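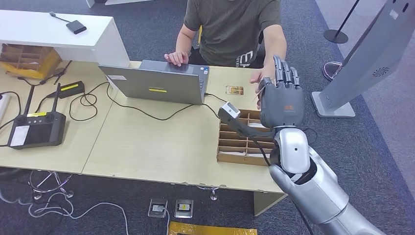
Momalov Support wrote back at 10:40 asking whether the dropped episodes were all handovers, or whether the plain reach tasks were affected as well. They also wanted the recorder version and the free space on the capture drive.

Search tickets Enter keyword or ticket no. Go

Reply from site:

Handovers only. We have 487 episodes recorded for the Wistar front desk set and 29 of them fail on import with "action stream shorter than video". Reach and point tasks import fine. Recorder is the build you sent in April. Drive has plenty of room.

Tried so far:

Re-exported the 29 from the raw logs. Same error on all of them.

Swapped the network cable and moved the recorder to a different port. Recorded 3 new handovers, one failed.

Turned off the live preview in Skulico. No change.

Looked at the joint log for a bad episode. Video keeps going to the end, but the hand stream stops almost 1700 ms early. The arm stream is full length. So it's the fingers that go missing and the rest is there.

Support replied that the hand driver stops publishing when the finger positions haven't changed for a while, to save bandwidth. In a handover the hand is often held open and still while the other person lets go, and the importer reads the gap as a short stream. They suggested setting the idle timeout to zero in the Vass config and restarting the driver — restarting the recorder alone won't pick it up.

Done at 2:15. Recorded another batch of handovers with a long hold at the end of each. All imported, and the hand and arm streams are the same length.

Still open: can the 29 be repaired by repeating the last finger position up to the end of the video? The labels are already finished and we'd rather not redo them. If padded frames would teach the model the wrong release timing, tell us and we'll bin the lot and re-record.

Status: waiting on Momalov
Priority changed from high to normal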